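Building Services 2: Domestic Hot and Cold Water
Handout 6: Mixing valves and shower outlets
Course tutor: Ekow Wumbei

Read this handout before the October workshop. Bring the Fenetti data sheet and a calculator.

6.1 Purpose of the mixing valve

A mixing valve blends hot and cold supplies to a set outlet temperature. Three types are covered in this course.

Manual: the user sets the ratio of hot to cold. A change in either supply pressure changes the outlet temperature.
Pressure balanced: a piston or diaphragm keeps the ratio steady when one supply pressure drops. It does not respond to a change in hot water temperature.
Thermostatic: a wax element expands and contracts with the mixed water and moves a shuttle across the two inlets. It responds to changes in both pressure and temperature.

Students often confuse the second and third types. The test is to ask what the valve senses.

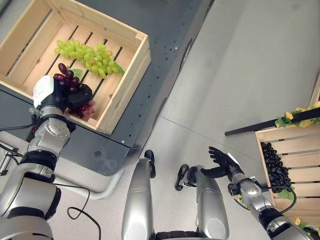 Red and green artificial grapes with a slatted crate.

6.2 Mixed temperature

Ignoring heat loss in the valve body:

Tm = (Qh x Th + Qc x Tc) / (Qh + Qc)

where Q is flow rate, T is temperature, and the subscripts h and c mean hot and cold. Use the same units throughout.

Worked case. Hot supply 57 °C at 6 liters per minute, cold supply 12 °C at 4 liters per minute.

Tm = (342 + 48) / 10 = 39 °C

Now reduce the cold flow to 2 liters per minute and leave the hot flow as it was. Tm becomes 366 / 8, or 45.75 °C. A manual valve would pass this straight to the user.

6.3 Shower heads and flow

A wide rain head needs more flow than a hand shower to give even coverage. Check the minimum working pressure at the head with the water running. Static pressure alone says little about how the outlet will perform. Fit strainers at both inlets, and flush the pipework before the cartridge goes in. 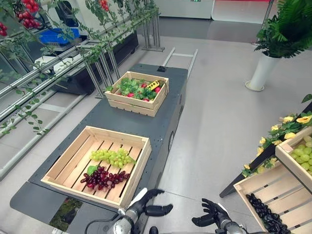
6.4 Commissioning sequence

1. Confirm hot on the left and cold on the right, unless the valve body is marked otherwise.
2. Open both isolating valves fully and check for leaks.
3. Run the outlet until the temperature is steady.
4. Measure with a probe thermometer. Do not rely on the dial.
5. Adjust the maximum temperature stop and refit the handle.
6. Shut off the cold supply and record how the valve responds.
7. Restore the cold supply, measure again and enter both readings on the log sheet.

6.5 Exercises

a) Hot supply 57 °C, cold supply 12 °C, total flow 9 liters per minute. Find the hot flow needed for a mixed temperature of 42 °C.
b) State which valve type you would fit where the hot water temperature varies through the day. Give your reasoning in two or three sentences.

Hand in written answers to Melaniia Romaniuk by 31st August. Log sheets are kept in room 242.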